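Teaching the new cleaner to pick up after us

I've spent a good chunk of this week watching someone tidy a bedroom very, very slowly, and I can't remember when I last enjoyed a work visit so much.

The someone is Nermin Keskin, and strictly speaking it isn't Nermin doing the tidying. She sits at a desk at the Grulby workshop in Starnside with a pair of handles in front of her and a screen propped up behind them, and whatever she does with her hands, two robot arms do next door. She squeezes, a gripper closes. She leans left, an arm leans left. The idea is that after enough goes the machine has a stack of good tries to learn from and can have a stab at the job by itself.

Grulby has been at this since August, when it took on the job for a small hotel group called Erora. Erora wants to know if a robot could do the first sweep of a room after checkout (just the rubbish, no beds, no bathrooms) so the housekeeping staff can get straight on with the rest. So far the team has recorded 483 goes at it, each one driven by hand from start to finish. Nermin reckons they'll want 3000 before anyone gets excited.

I'd pictured something more like a video game. It's more like threading a needle in oven gloves! You get no feeling back through the handles at all, so you have to judge by eye whether you've got hold of a thing or are just squashing it into the carpet. Nermin says wrappers are the worst, as they skid off if you come in too flat, and that bottles are fine once you learn to go for the middle.

The setup is a bedroom like any you'd get on a work trip, with a bed, a lamp on the nightstand, a sofa along the other side and somebody's bag on it. The bits to be picked up are on the carpet, and the bin is a black mesh one down by the left arm.

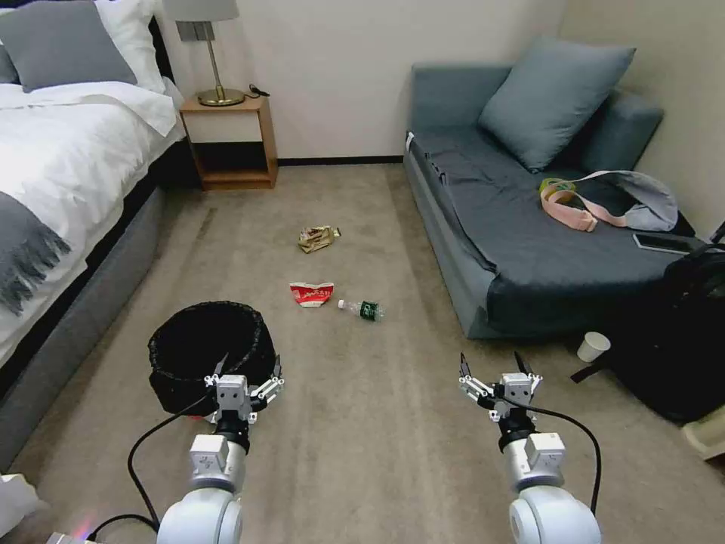
Akbulut, who looked after the driving when the project began, thinks people worry too much about doing it neatly. The early runs were all smooth and tidy, he told me, and the robot that learned from them was hopeless the moment it missed a grab, as it had never been shown what to do about a miss. Now the drivers are asked to leave their fumbles in. Drop the thing, go back, get it on the second try, carry on. He'd sooner have 100 messy runs than a perfect dozen, and he wants different people driving too, left-handers included.

I did get a turn, since you ask. My first attempt took some 44 seconds to get one gripper down to the floor, at which point I shut it on nothing whatsoever. Second time I had something, lifted it, got overconfident and let go well short of the bin. Nermin very kindly said that one might be useful. By my fifth I'd landed a bottle, and I'm afraid I cheered.

The harder question is what counts as rubbish. A wrapper on the floor, fine. But a paper cup might be finished with or it might be somebody's tea, and a phone on the sofa is definitely not to be touched. For now the drivers follow a simple rule, floor only and never anything on the furniture, and they stop and ask if they're not sure. How you get a machine to stop and ask is next on Grulby's list, and I got the feeling it's the bit they lie awake over.

What I liked most was how ordinary it all felt. There was a kettle on, there was an argument about whose turn it was to drive, and in between runs somebody went in and threw the litter back on the floor for the next go. Erora's housekeeping staff are coming over to try the handles themselves next, and Nermin wants them to drive as many of the remaining runs as they can bear. I've asked to come back for that.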